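Skip to content
Home – Posts – Repairs – Garden – Bread – Get in touch

Search this blog
Type and press Enter

Taking the old tower apart, slowly

I have been putting off the desktop from the back bedroom since before Christmas. It still starts, but it is slow, it is noisy and it takes up half the floor under the desk. Melur Yeoh wants a plain machine for letters and family photos and she said she would have it if I could get it into shape. So in April I cleared a morning and made a start.

First job was a list. I wrote down what I thought was inside before opening it, then corrected the list afterwards. I had the memory wrong. I had remembered 8 GB, and the old receipt from Vendby says 16. The receipt also says I paid 166 for the graphics card, which I had managed to forget.

Cases like this one are easy to get into once they are on their side. The side panel comes away and goes flat next to the case with the inner face up, where the screws can sit on it. I used to put screws in a saucer. Adi Hutapea knocked the saucer off the table once and I have gone off saucers.

With the cooler off, the CPU socket is in plain view in the middle of the green board, with the memory slots on either side of it and the graphics card lying across underneath. I don't touch anything in the socket. The pins are very fine and I am not confident of bending one back.
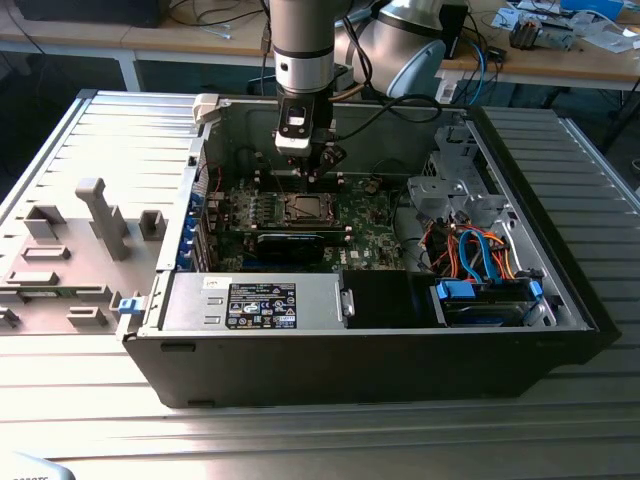 Do you need to take the power supply out to clean a case?

Only if its fan is full of fluff or you are changing it. I leave mine screwed in and work round it. The cables are a nuisance, but they are more of a nuisance to put back in the right order. Never open the power supply itself, even when it has been unplugged for a while.

The memory is the part most people will want to do themselves. There is a clip at the end of the slot. Press it down and the stick lifts enough to get hold of by its edges. Going back in, the notch in the stick only lines up one way round, and it takes a firmer push than feels right. I listen for the click. If the computer beeps at you later, nine times out of ten a stick is not all the way home.

The blue plastic in this case is a kindness. The clips for the expansion slots are blue and so are the handles on the hard drive carrier, so the bits you are meant to pull are easy to find. I had a Natton case before this where everything was the same grey, and I once spent most of an evening pulling at a bracket that was riveted on.

Cleaning is dull. A soft paintbrush for the board, a can of air for the drive cage, and a cloth for the outside. Hold the fan blades still with a finger when you use the air. I go from the top of the case down, and I do it by the back door if the weather is dry.

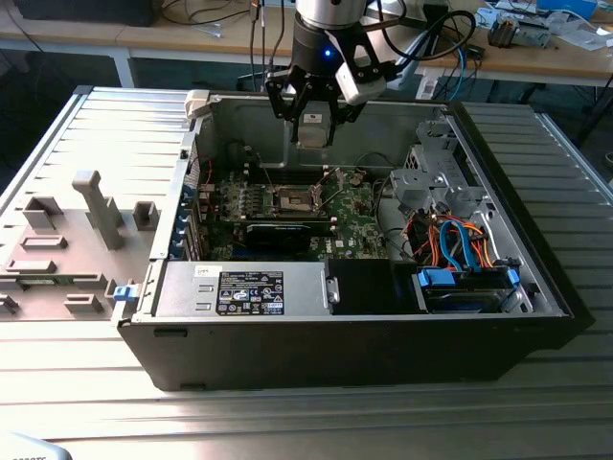 Next was deciding what stays. The graphics card is far more than Melur needs, but it would be fiddly to sell and she may as well have the use of it. The hard drive is another matter. I copied everything off, which took 38 minutes, and I will wipe it before it goes anywhere. A new drive from the Raju shop in town was 60, and I think that is money well spent on a machine this age – it will make more difference than anything else I do to it.

I also need fresh thermal paste for when the cooler goes back on. The tube in my drawer had gone stiff. Bożena Głowacki has offered me half of hers, and I am collecting it when I take her hedge trimmer back.

Still to do:
– paste and cooler
– new drive in the carrier
– find the power lead, last seen in the loft
– ask Melur if she has a keyboard

I will put up another post when it is running.

Filed under: Repairs

Contact | Copyright Amirul Manurung | Back to top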